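Thursday

Up at six with the knee stiff again. Walked down to the end of the lane and back before breakfast to loosen it, then rang the surgery at eight and was 20th in the queue. Got through at twenty to nine and they offered me a telephone call next week. Took it.

Main business of the day was the allotment. The water has been off at the Drallholm side since Sunday and the association sent a letter round, reference 3423, saying the leak is under the path by the old Furnard sheds and will need digging out. No date given. I filled both butts in the rain at the start of August so I am better off than most, but one is already below the tap and I have been tipping it to get the can under. Ignacio Gallagher has been bringing water down from his house in the car, in old squash bottles. He did the tomatoes and left the rest to take its chance.

Lifted the last of the second earlies. Poor. Plenty of them but small, and scab on the ones nearest the fence, where I limed for the cabbages last year and should have known better. The Kapoor row did best, which is the seed I had from Vaughn and nearly didn't plant. I will ask him where he sent off for it. Put the haulms in the council bin and not on the heap, as there was some blight on the plot next door and I don't trust it.

Runner beans are going over. Picked a carrier bag full and a third of them were stringy. Left the worst on the plant for seed. Courgettes the usual, two that had got away from me under the leaves. Onions drying on the rack and the necks are going soft nicely, so I turned them and left them another week.
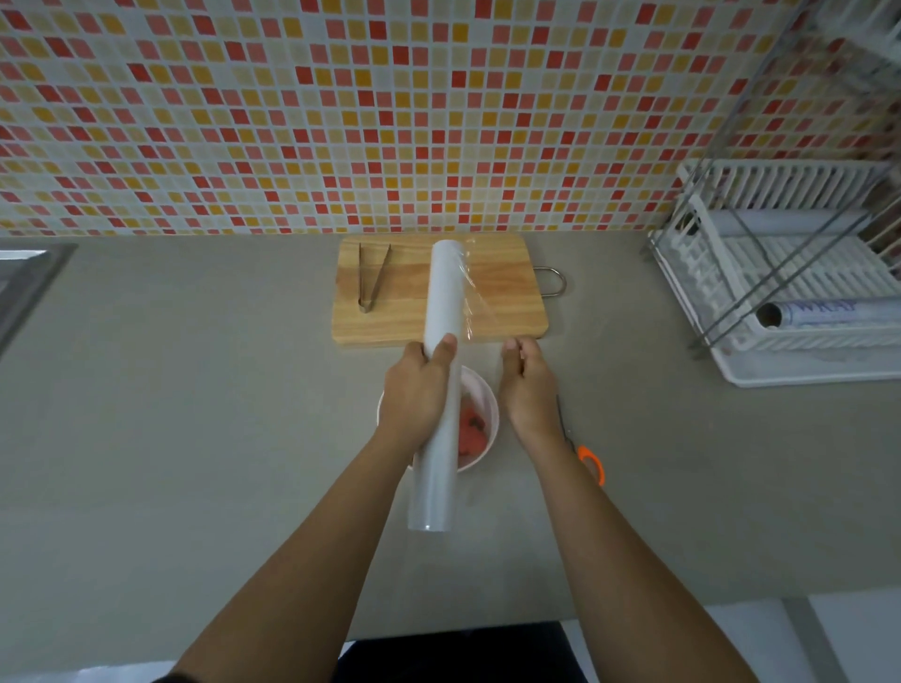
Home by one. Had bread and cheese and some of the beans with butter, then did an hour on the accounts for the car. The tyre place in Ider Road wants paying by the end of the month and I had put their bill in the wrong envelope, so I thought for a while that I had lost it. Found it behind the seed catalogues. Wrote the cheque and walked it down to the post before the afternoon collection. Stamps have gone up again.

Vaughn Begay called in on his way back from his sister's. She is out of hospital and managing the stairs, but he is going over every other day to do the shopping and he looked tired. I gave him potatoes and beans and he said she would be glad of them. We talked about the show. He is putting in three onions and a plate of beans. I said I would put in onions if mine keep their skins, and perhaps the dahlias, though the earwigs have had the best of the red ones. He thinks the judging last year was wrong on the marrows. I have heard this before but let him go on. He stayed until half past four.

After he went I cut the front hedge, the lane side only. The shears need sharpening and I have blisters on the right hand. Swept up most of it before it got dark and left the rest for the morning.

Letter from the pension people, which I have read twice and still cannot make out whether they want something from me or are telling me they don't. Will take it to the library when the advice woman is in.

Knee worse tonight after the hedge. Wireless until ten. Must remember to bring the fleece in from the shed before the weekend, and to give Ignacio his fork back. Wind has gone round to the west and it smells like rain, so the butts may do all right.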